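Griffiths Self Storage and Workrooms, Skevcombe site
Semiannual walk-through: fire, egress, electrical and housekeeping
Inspector: Uwe Kleinschmidt
Date of visit: 2025-11-08
Report basis: site checklist, revision 7, with comments

We use cookies to remember your settings and measure traffic. By continuing to browse you accept our cookie policy. Accept / Manage choices

Ratings used below: OK, OK with comment, Action, Not checked. An Action item carries a due date agreed with the site office. Items rated OK with no comment were looked at and need no entry.

1. EXITS AND ROUTES

1.1 Exit doors open fully from inside without a key. OK.
1.2 Exit doors close and latch unassisted. Action. The north stair door on the ground floor stops short of the strike by the width of a finger. The closer is leaking oil at the shaft and will not hold an adjustment. Replace the closer; do not readjust it again. The February report has the same door down for "adjust," and that was signed off.
1.3 Corridor width maintained. OK with comment. Flat carts were standing on both sides of the corridor by the freight elevator. They were moved during the visit. Floor marking for cart parking is worn away and should be repainted before the carts drift back.
1.4 Exit signs lit. OK.
1.5 Emergency lights, function test by push button. Action. Two units failed, one at the head of the south stair and one in the loading bay. The loading bay unit has a cracked lens as well. Batteries in both are original to the fit-out.
1.6 Outside discharge clear. OK with comment. Leaves had built up against the south door. The door pushed through them without trouble, but wet leaves on the top step are a slip hazard. Add to the weekly sweep.

2. EXTINGUISHERS AND ALARM

2.1 Extinguishers in place on brackets. OK with comment. The one outside the ground floor restroom was on the floor under its bracket. Rehung.
2.2 Gauges in range, pins and seals present. OK.
2.3 Tags current. Action. Tags in the upper corridor have been signed in pencil and are no longer legible. Monthly checks are to be initialed in ink. The log in the office is complete, so this is a marking fault and not a missed inspection.
2.4 Manual pull stations visible and reachable. OK.
2.5 Alarm panel normal, no trouble light. OK.
2.6 Smoke detectors free of covers and paint. OK with comment. One dust cap left on after ceiling work in the upper corridor. Removed. Contractors should be asked to hand back caps at sign-out, and the site office should count them.
2.7 Sprinkler heads, clearance below. Action. Stacked goods in the long-term storage bay come too close to the heads along the back wall. The painted line on the rack uprights is correct. It is being ignored.

3. ELECTRICAL

3.1 Panel access clear. OK. Last time there was a mattress here.
3.2 Panel directory matches circuits. Action. The directory for the upper floor panel predates the new partition walls. Several breakers are labeled with room names that no longer exist. An electrician should trace and relabel; this is outside the scope of a walk-through.
3.3 Covers and blanks fitted. OK.
3.4 Extension cords, temporary use only. OK with comment. A brown household cord was found behind the vending machine and has plainly been there a long time. The machine belongs to Plurnik, who have been asked to relocate it next to a receptacle. Unplug the cord if it is still in use at the next monthly check.
3.5 Ground fault receptacles, test and reset. OK. Utility sink, restrooms and loading bay tested.
3.6 Portable heaters. OK. None found in the site office. Tenants' units are covered by the lease terms and were not opened.
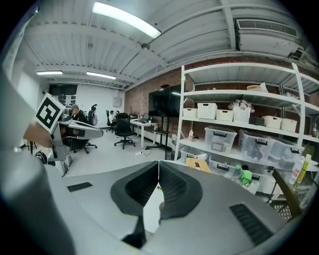 3.7 Cord condition, general. OK with comment. Most cords were sound at both ends. The floor scrubber cord has tape over a nick near the plug. Tape is not a repair. Cut back and fit a new plug, or replace the cord.

4. FLOORS, STAIRS AND LIGHTING

4.1 Stair treads and nosings. Action. Loose nosing on the south stair, third tread from the landing. Screws have pulled out of the concrete. Barrier tape was put up during the visit, and the tread should be fixed before the tape comes down.
4.2 Handrails firm. OK.
4.3 Floor surface. OK with comment. The joint between the loading bay slab and the corridor has opened at one end. A cart wheel will catch in it. Fill it while it is small.
4.4 Light level in corridors. OK with comment. Motion sensors in the upper corridor time out too quickly for anyone working inside a unit with the door open. Suggest a longer delay — the setting is on the sensor body and needs only a screwdriver.

5. FREIGHT ELEVATOR AND LIFTING

5.1 Certificate posted and current. OK.
5.2 Load plate legible. OK. Plate reads 1000 kg.
5.3 Gate interlock. OK. The car would not move with the gate raised.
5.4 Emergency phone. Action. The line connects, but the answering service had the old site address. Manis hold the service contract and have been told by email. Test again after they confirm.
5.5 Pallet jack. OK with comment. Lowers slowly when unloaded. Have it serviced before winter deliveries.

6. RECORDS

6.1 Drill log. OK with comment. Last drill cleared the building in around 135 seconds. The log does not say which stair was blocked for the exercise. Please enter this next time.
6.2 Contractor sign-in. OK.
6.3 Prior actions closed. Action. See 1.2. All other February items were verified closed.

Not checked on this visit: roof hatch (high wind), interior of rented units, backflow preventer (separate contract).

Due dates: 1.2, 1.5, 4.1 and 5.4 within seven days. All other Action items before the next monthly check. Send photos of the finished closer and nosing to the inspector — a signature alone will not close either item.

U. Kleinschmidt
Copy to site office, Skevcombe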